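Chapter 7
A Place for Everything: How People Store, Sort and Find Things

Think about the last time you went looking for scissors. You probably didn't search the whole house. You went to one drawer, maybe two, and if they weren't there you got a bit cross. That small burst of annoyance is a wonderful clue! It tells us that you carry a map of your home in your head, and that the map had let you down.

Storage is one of the oldest problems in design. Farmers needed dry grain, sailors needed rope they could reach in the dark, and shopkeepers needed to know which jar held the cloves. Every one of them had to decide what went where, and their answers shaped the buildings, furniture and habits we still live with (the pantry, the pigeonhole, the hook behind the door).

In this chapter we follow a household supplier called Bistov, which keeps 4000 different items in a single building. When the company moved to its present site, the owners sorted everything by colour and size because it looked tidy. Orders slowed to a crawl. Staff at the new centre then tried sorting by how often each item was asked for, and the change was remarkable: 88 items made up most of the daily work, and those now live at waist height, a few steps from the packing bench.

You will meet three ideas again and again:

Reach. How far must a person stretch, bend or climb?

Visibility. Can you tell what is stored without opening or moving anything?

Return. Is putting the item back as easy as taking it out? This is the one most people forget, and it's my favourite, as you'll soon gather.

Open shelving does well on the second of these. Wire mesh lets light through, and a basket keeps small things from wandering. The cost is dust, and a certain loss of privacy about how messy you are.

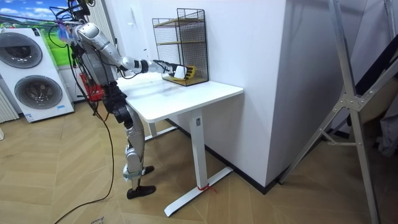
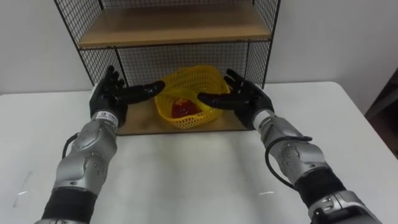 Before you read on

Choose one shelf, cupboard or drawer that you use every day. Draw it from memory, labelling as many items as you can, then go and check your drawing against the real thing. Most people do very well on the front row and badly on everything behind it. Keep your sketch, as you will need it for the activity at the end of Section 7.2.

Words to know

Active stock: items used often enough to deserve the easiest spots.
Dead stock: items kept but no longer used.
Home position: the agreed place an item goes back to.
Zone: a group of home positions that serve the same task.

7.1 Starting with the person

Before measuring a shelf, measure the person who will use it. A comfortable reach depends on height, strength, age and whether the other hand is already full of groceries.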